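Equipment > Teaching and teleoperation > Burell hand-guide and remote kit

Burell hand-guide and remote kit, second version

The Burell kit is a way to show a robot arm what you want done without writing the motion yourself. You either take hold of the arm and move it through the task, or you sit at a desk with the handheld controller and drive it from there. The kit records what the arm did, and you use that recording as a demonstration, either to play back or to train on. We stock it, we rent it, and we have used it for longer than we meant to. This page says what it does well and where we would keep our money.

What is in the box

You get the wrist handle, the desk controller, the foot switch, the dead-man grip, the recording software on a license key, and 2 cables that are both too short. The wrist handle clamps between the last joint of the arm and whatever gripper you have bolted on. The clamp fits the common flange pattern. If your arm has its own buttons near the wrist, check the clearance before you order, as the handle is bulkier than the drawing in the data sheet suggests.

The mounting plate for a second arm is sold separately. So is the simulation bridge, which we think should have been included. Ask for both on the same quote if you know you will need them.

Guiding by hand

Hand guiding is the part people like at a trade show. You squeeze the grip, the arm goes slack enough to push, and you walk it through the job. For short, simple moves it works as promised. Picking a part out of a tray, laying it in a fixture, pressing a lever: a new operator can record those in a first session.

We are less convinced by the claim that anyone can teach anything this way. The arm still has weight, and pushing it slowly in a straight line is harder than it looks. People shake. They stop halfway to get a better hold, and the stop ends up in the recording. The software has a smoothing setting that hides this fairly well on free moves and makes a mess of contact moves, where the small hesitations were sometimes the useful part. We leave smoothing off and record again.

There is also the matter of your own body. If your task is watched by a camera, your arms will be in the view for every demonstration you guide by hand, and they won't be there when the robot runs alone. The brochure has a paragraph about masking the operator out. We tried it and went back to the desk controller for anything with a camera.

Driving it from the desk

The controller is a stubby handle on a six-axis base, with a trigger for the gripper. Motion is scaled, so a large move of your hand can be a small move at the tool. The default scale is too fast. Turn it down on the first day and turn it up later if you get bored.

Scraping, wiping and prying are the jobs where the desk controller gets difficult. You can't feel the surface. The kit does send a buzz to the handle when the force at the wrist passes a limit, and we have found the buzz arrives in time to tell you that you have already pushed too hard. Unnur Hjaltadóttir, who runs our demo bench, turned it off after a week and watches the force trace on the screen. Her recordings are the best we have, so we now teach it her way.

Delay is fine on a wired network. Over wireless it wanders, and the software gives you no warning when it does. We would like a number on the screen. Burell has told us one is coming, and told us so in March as well.

Practicing in simulation first

The simulation bridge lets you drive a simulated arm with the same controller. It is the add-on we recommend most often, even though we grumble about the price. A new operator can bump a simulated gripper into a simulated bathroom fixture all afternoon and nothing has to be ordered from Skodatura the next morning. 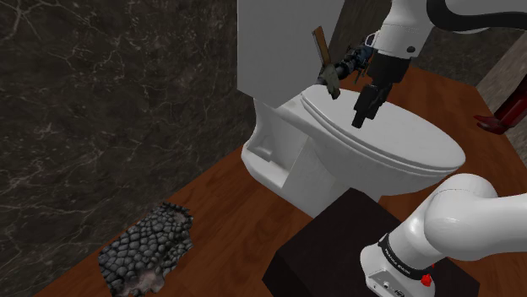

Scene files come from wherever you can get them. The bridge reads the usual formats, and Loureiro sells a pack of household rooms that loads without much fuss. What you should not expect is for contact to behave the way it does on the bench. A flat tool dragged along a hard edge in simulation either skates or sticks, depending on a friction value that somebody picked. You can tune that value until it feels right, at which point you have tuned it to your feelings. We use simulation to train the operator's hands and eyes, and to find out whether the arm can reach at all. We are careful about using recordings made there to train anything that will touch a real surface.

Reach is worth checking early. Low fixtures, anything with a back rim, and anything tight against a wall will eat up the arm's range faster than you think. Put your pedestal where it would really go, load the room, and try to bring the tool to the far side at the angle you need. If you can't do it with a controller in your hand, no quantity of demonstrations will fix it.

Two arms

The kit supports a pair of arms with one operator or two. One operator with two controllers is possible in the way that patting your head while rubbing your stomach is possible. For holding with one hand and working with the other, it's manageable. For anything where both tools move at once, put a second person on the second controller and have them talk to each other. The software keeps the two recordings on the same clock, and this part has never let us down.

How many demonstrations

The brochure says 200 demonstrations for a typical household task. We have never met a typical household task. Þröstur Frandsen, who looks after our rental units, kept a log for one customer with a scraping job, and they stopped at 2,556 recordings, a good share of them thrown out for bad starts or a tool that had slipped in the fingers. That customer was fussy and the job was awkward. Even so, plan your operator time on the pessimistic side and be pleased if you are wrong.

Recordings go to disk as plain folders, one per attempt. The file browser inside the software gets sluggish past 3,000 folders, so split your work by day or by tool. There is a one-key way to mark an attempt as bad while it is still running. Use it. Going back to sort them later is miserable work, and the preview pane is too small to see whether the tool stayed on the edge.

Tools and grip

A parallel gripper will hold a flat tool well enough in line with the fingers and poorly across them. If the job puts a sideways load on the tool, you will see it rotate, and the recording will then show a motion that made sense only for that crooked hold. The kit's own answer is a set of rubber finger covers. They help for a while and then go shiny. Drelberg makes a keyed tool holder that we prefer, and which costs less than a new set of covers every month.

Jointed hands can be driven too, through a glove we don't stock. We had one on loan. It mapped our fingers to the robot's fingers with great confidence and moderate accuracy, and the thumb was always a little wrong. If your task needs a real hand, try before you buy, from whoever will let you.

Safety

The dead-man grip stops motion when you release it and also when you clench it. Both were tested by us on the arms we rent. The grip doesn't replace the emergency stop on your arm, and the foot switch is for starting and ending recordings only. Label it if your staff are used to a foot switch that stops things.

Hand guiding puts a person inside the arm's reach. Set the speed and force limits on the arm's own controller, before the kit is connected, and don't rely on the limits in the Burell software. They reset when the license key is pulled out. We reported this and it was described to us as expected behavior.

Compatibility

Works with most seven-joint research arms and several six-joint ones. You need the arm maker's real-time interface turned on, and for some arms that is a separate purchase. The recording PC should do nothing else. Send us the arm model and software version with your order and we will tell you if we have run that pair ourselves. If we haven't, we will say so, and you can decide whether you want to be first.

Renting and buying

Rental is by the month and includes the simulation bridge. If you buy the kit afterward, the first month comes off the price. We suggest renting. A month is long enough to learn whether your operators can stand the desk controller, and that question decides more projects than anything on the data sheet.

Returned units are checked and sold as used, with a new grip and new cables of a sensible length. Stock of used units as of 2024-12-27: one, with a scratched base and nothing else wrong with it.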